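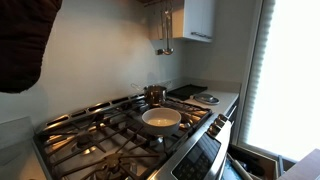
What is the best way to clean cast-iron grates on a gas range after milk or cream boils over?

Let them cool completely, lift them off, and soak them in hot water with dish soap for 20 minutes before you touch them with a brush. Milk burns on as a thin brown skin, and soaking softens it enough that a nylon brush will take it off. Skip the steel wool. It leaves scratches that rust.

Haller Home Notes
By the Haller kitchen desk
March

Grates

Most range grates are too big to lie flat in a kitchen sink. Stand them on end, soak one half, then turn them over and soak the other. If you would rather do it in one go, use the bathtub with an old towel under them to protect the finish. Dry them with a cloth right away and put them back on the range. A minute or two over a low flame drives off what the cloth missed.

Check whether your grates are bare iron or enameled. Bare iron can be wiped with a very thin film of cooking oil after drying, the same as a skillet. Enameled grates don't need oil, and it will smoke if you add it. The manual will say which you have. On the older Orton range in our test kitchen the grates are enameled, but the coating has worn through where the pans sit, so we treat those spots as bare iron and leave the rest alone.

Burner caps

Lift the caps off and wash them in the sink with the same soap and water. If a cap has a ring of burned milk on it, make a paste of baking soda and a little water, leave it on for 20 minutes, and rub with a damp cloth. Clear the small gas ports in the burner head with a straightened paper clip. Don't use a toothpick. The tip breaks off in the hole and then you have two problems.

Caps must be dry before they go back. A wet cap gives you an uneven flame or a burner that clicks and won't light. Set each one down flat and turn it a little until it seats. If the flame is tall on one side and short on the other, the cap is crooked. Turn the burner off, let it cool, and set it again.

The steel underneath

Wipe stainless steel in the direction of the grain. Warm water and one drop of dish soap is enough for most spills. For burned-on milk, lay a wet cloth over the spot and leave it while you do the grates. Lift the softened part with a plastic scraper, such as an old store card. Finish with a dry cloth or the steel will show water marks.

If your range has vent slots along the back rail, don't spray cleaner at them. Put the cleaner on the cloth and wipe across. Crumbs in the slots come out with the narrow tool on a vacuum. Wait until the oven is cold before you do this.

Preventing the boil-over

Milk rises fast once it starts. Use a pan that the milk fills no more than halfway, and keep the flame low. Rinsing the pan with cold water before the milk goes in helps keep it from sticking to the bottom. For most sauces and hot drinks you only need small bubbles at the edge of the pan. Scalded milk is 180 degrees Fahrenheit in the old recipes, but there is no need to go that high for a white sauce.

Wide shallow pans heat milk evenly but spill easily when moved. If you use one, bring the cup or bowl to the range and ladle from the pan. Ceramic pans are not all made for use over a flame. Look for a mark on the base, and if there isn't one keep the pan for the table.

Handles and lids

Turn handles in over the cooktop so a sleeve can't catch them, but not across a lit burner. A metal handle left over a flame will be too hot to hold in a few minutes.

Put hot lids on a trivet or folded towel. Many counters will take a warm lid without harm, but laminate and some quartz will mark. The white Arango counter we had before this one picked up a pale yellow ring from a lid and it never came out. Griddles hold their heat far longer than lids do. Leave one on the range until it is cool if you have the space.

How often

Wipe the steel every day you cook. Wash the caps when you see something on them. Grates can go a month between soaks in a household that doesn't fry much, and two weeks in one that does. After a milk spill, do it the same evening. Milk that gets heated a second time needs twice the soaking.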